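Changes to the Household Textiles Collection from October

Residents of the Groltlow and Dundow districts are advised that the household textiles collection will move to a new schedule and a new sorting standard in October. The changes follow a review of the service completed earlier this year by the Barredo Regional Resource Recovery Authority.

The textiles collection was introduced as a trial covering 125 households in Dundow. It now serves 500 households across both districts, and the review found that the original arrangements were no longer suited to a program of this size. Drivers were returning to some streets twice in one morning, and a significant share of the material received at the Folumel depot could not be passed on for reuse on account of damp or soiling.

Under the new schedule, collections will take place every second week, beginning at 8 a.m. Households are asked to place textiles at the kerb the evening before, in the tied bags supplied by the Authority. Bags may be obtained at no charge from the Folumel depot or from the front counter of the Groltlow library during opening hours. Material left in cardboard boxes or supermarket bags will not be collected.

The sorting standard has also been revised. Towels, sheets, pillowcases, tea towels, clothing and curtains will be accepted provided they are clean and dry. Small tears and missing buttons do not exclude an item. Doonas, pillows, carpet offcuts and anything marked by paint or oil should be placed in the general waste bin. Footwear will continue to be accepted in pairs, tied together by the laces where possible.

"The condition in which material reaches the depot determines almost everything that can be done with it," said Nosipho Naidoo, Manager of Resource Recovery. "A worn bath towel that is clean has a ready use at an animal shelter or in a workshop. The same towel, damp, may spoil the contents of an entire bag."

Residents are encouraged to set aside a basket or shelf in the home for textiles awaiting collection, and to transfer the contents to a bag only when it is due to go out.

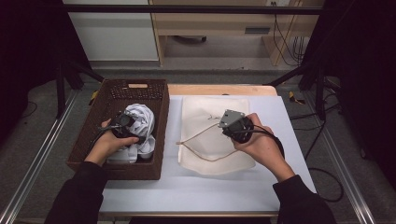

Residents of units and townhouses with shared bin areas should note that kerbside collection does not extend to their properties at this stage. A further 345 dwellings fall into this category, and the Authority is consulting with strata managers on the placement of shared textile bins. Nestor Mangubat, Community Programs Officer, is coordinating the consultation and will accept written submissions until the end of October.

A printed calendar showing collection dates for each street will be delivered with the next rates notice. Enquiries may be directed to the Authority's customer service counter at the Folumel depot.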